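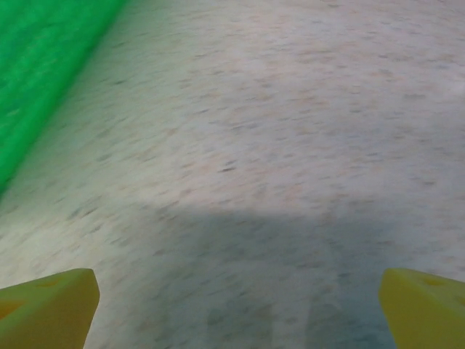 # Dido cable-sorting set, student project

Recordings from the robotics club's summer project. Two arms work together on tangled cords and wires at a table with three plastic baskets, two teal and one green. The goal is one kind of cord per basket.

## Contents

- 480 episodes, 30 of them held out for testing
- wrist and fixed camera views
- joint positions for both arms
- a one-line note from the operator

Each episode starts with a tangle placed on the table by hand. Operators were told to use both grippers — one holds, the other pulls — and to stop after 5 failed grasps.
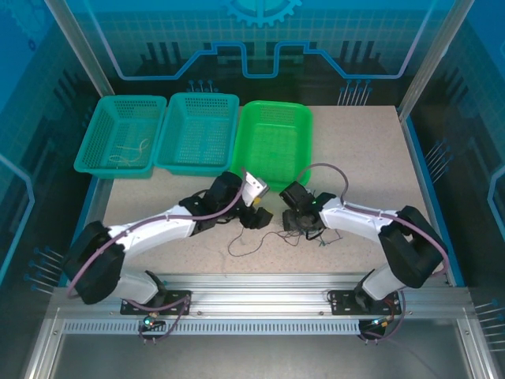

Failed episodes are kept and marked `success: false`. Please don't filter them out before reporting results. The Gruber baseline was trained on everything, and scores from a filtered set can't be compared with it.

## Known problems

- Wrist views blur when the arm moves fast.
- Thin cords are hard to pick out against the speckled tabletop.
- Operator notes from the first week of July are short or missing.

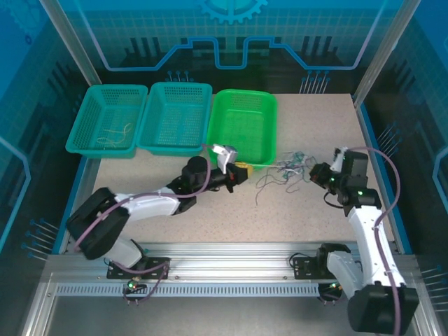
Helge Engebretsen asked whether the test split should use cords that never appear in training. It doesn't yet. We plan to change that in the next version, Bromia, and keep the old split for comparison.

Last updated Friday, July 31, 2020.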